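Wornden Cloth Notes: README

Folding and wiping household cloths on a small table. Release of September 19, 2026.

Read this before the spreadsheet. Most of the complaints about the first release in March came from people who opened the spreadsheet, saw tidy columns and believed all of them.

What this is

A collection of notes and pictures on one dull household question: what is the best way to fold, store and use small cloths at a table that gets wiped several times a day? There are 179 entries. Each entry covers one cloth handled once, with a few words on the cloth, the fold, the table and the result.

The notes came out of an argument over advice in housekeeping books. The books agree with each other to a suspicious degree. Fold in thirds, store upright, wipe with the grain, use a fresh face of the cloth for each pass. We wanted to know how much of that holds up and how much has simply been copied from one book to the next.

What is in the folder

entries: one row per cloth handled
cloths: names and fabric notes for the 8 cloths
folds: written instructions for the 6 folds
tables: notes on table surfaces
pictures: stills, filed by session
changes: what we corrected after March

The tables

The main table has a light top with a wood grain and rounded corners. It was picked for its size and its color, and the color has been a nuisance ever since. Pale tops are sold as "easy to keep clean." I would say they are easy to believe clean. Dark crumbs show up well enough, but flour, salt and pale lint disappear into the grain, and a band of reflected light across the middle can hide a good deal more.

The column called surface_state has three values: clear, specks, dirty. Clear means the person making the note saw nothing. It does not mean there was nothing. Specks is for a top that most people would call clean and would happily eat from, with a dot or two of dust or debris left on it. If you merge clear and specks to get a bigger group, please say so in whatever you write. 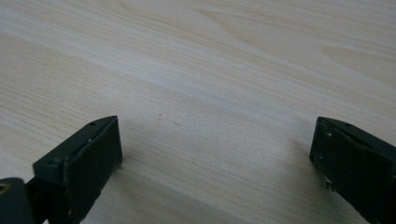
The cloths

The cloths go by the names on their packets or, where there was no packet, by color.

Bridia: a set of three, sold as lint free. See known problems.
Tamayo: a pair, thick, slow to dry.
Zirach: a pair, thin, holds a crease better than anything else here.
Pink: one cloth, no packet and no label. Fabric unknown. Please stop writing to ask whether it is microfiber. We don't know, and the color won't tell you.

All of them were washed before first use. We did not measure how they changed with washing, and the wear column is one person's impression. Treat it that way.

The folds

Half, quarter, thirds, long strip, roll and drop. The first five are what they sound like. Drop is no fold at all: the cloth is put down in whatever heap it makes. It was added as a baseline, and a fold that can't beat a heap for the job at hand probably isn't worth teaching anyone.

The written instructions assume a flat cloth. In practice a cloth seldom begins flat. It begins bunched, and the first job is finding an edge or a corner and lifting it clear of the rest. Books skip that part entirely. In our timings it takes longer than the fold in a large share of the entries, and it varies so much from one attempt to the next that I wouldn't trust any ranking of folds by total time, including the ranking people have already made from our numbers.

For that reason the time is split in two columns. time_open runs until the cloth is lying open. time_fold runs from there to the last crease. Where one part of the cloth was up off the table and the rest still lay in a heap, the clock was on time_open.

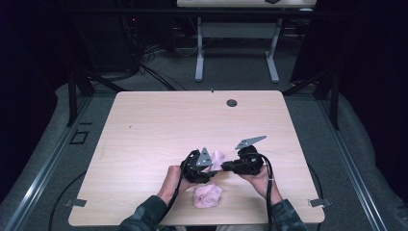
How entries were made

1. Clear the table and enter surface_state.
2. Put the cloth down near the front half of the table. Don't arrange it.
3. Start the clock when the cloth is first touched.
4. Stop and restart when it lies open, then stop again after the fold.
5. Press the fold once with a flat palm and let go.
6. Enter held or sprang. If you have to think about it, enter sprang.
7. For wiping entries, make one pass along the grain and one across, then look at the table again from a low angle.

Step 7 was followed unevenly. Entries where the low look was skipped have a blank in recheck. There are more blanks than I would like.

What we think it shows

Not much, stated carefully.

Upright storage made no difference we could find. It looks nice in a drawer.

Wiping with the grain did no better than wiping across it. We had expected a small gain, so I don't think we talked ourselves into this one.

Thirds held its shape more often than quarter on the thin cloths. On the thick ones both sprang open, and pressing harder was a waste of effort.

A fresh face for each pass does seem to help, though the people doing the wiping knew what was being tested, and people who know what is being tested wipe more carefully.

Known problems

The Bridia set sheds. We compared tabletops before and after wiping, and a fair number of entries go from clear to specks. Some of those specks are surely from the cloth. We can't say which.

Drop was used mostly late in a session, when people were tired or quick or both.

There is only one pink cloth. Any sentence starting "pink cloths tend to" has no support here.

Tabletop pictures depend heavily on the light. Don't grade cleanliness from them alone.

Roughly half of the wear notes were entered from memory at the end of a session.

Reuse

Free to use and change, with credit to Wornden Cloth Notes. If you find a row that contradicts the written fold instructions, send the row number. If you find that one of the housekeeping books was right after all, send the page too, and we'll run that fold again with the thick cloths first.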